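3.2 Materials and rack loading

All sessions used one two-tier rack of black metal, sold locally under the name Galto, placed on a white tabletop against a patterned wall. The upper tier is a wire basket; the lower tier has curved wire slots in which dishes stand on edge. The tableware was bought secondhand in mixed lots, so that neighboring pieces would differ in color, pattern and depth. Plain and patterned pieces were loaded together. Participants were free to choose the slot and the direction in which a piece faced, and a piece could be left on the tabletop if they preferred. Figure 2a gives a side view of the lower tier, with a round plate in a burgundy star pattern lying on the table.
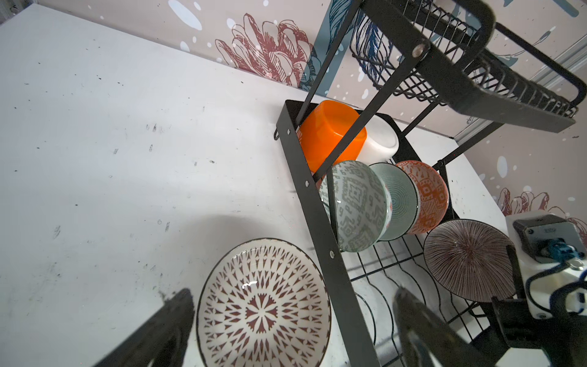 3.3 Slot choice and leaning

We recorded 287 placements over the January sessions. A placement was coded as supported when the piece touched wire on both faces, and as leaning when one face rested on a neighboring dish. Of the 287, 116 were coded as leaning. Deep pieces accounted for most of these, as the curvature of the outer wall keeps the foot from settling between adjacent wires. Where a deep piece was loaded first, later pieces tended to follow its angle along the row. Figure 2b shows a group that includes plain orange and white bowls behind patterned ones.

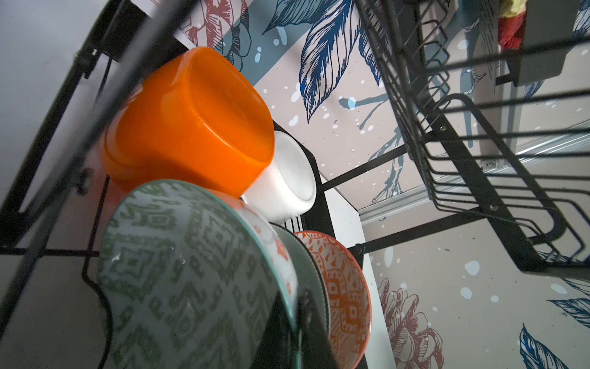
Lăcrămioara Tudose objected, on reading a draft of this section, that "leaning" covers two cases with different consequences: a bowl that rests lightly on its neighbor, and one that would fall if the neighbor were taken out. She proposed coding the second case separately. We agree that the distinction matters for unloading. It could not be applied to the January data, in which pieces were coded in position and not removed one at a time. Peiyu Qiu recoded a subset of 180 placements from the session notes, and agreement with the first coding was high for shallow plates and lower for nested bowls.

Nesting raises a further problem of definition. Two bowls that share a direction of tilt may be in contact over a broad area of wall or only at the rim, and the contact is hard to judge from above. In Figure 2c the gray-green bowl with concentric rings is nested beside the larger patterned one.
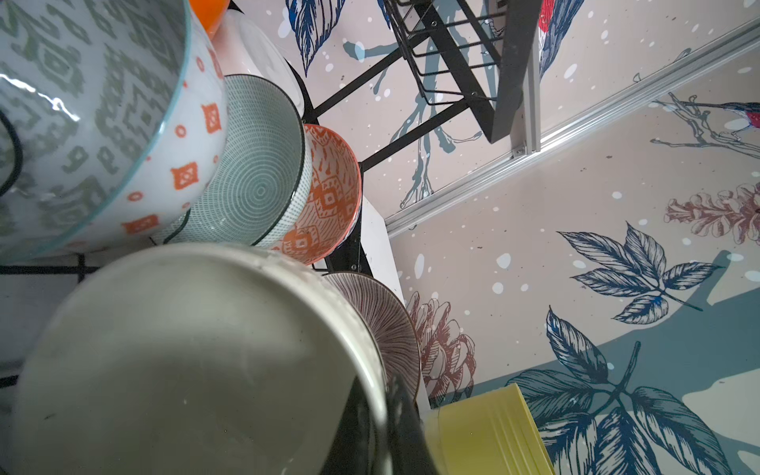

For the analysis in Section 4 we therefore treat any run of nested pieces as a single unit, with one tilt angle taken from the outermost rim. Runs interrupted by an empty slot were split into separate units. Pieces placed in the upper basket were excluded throughout.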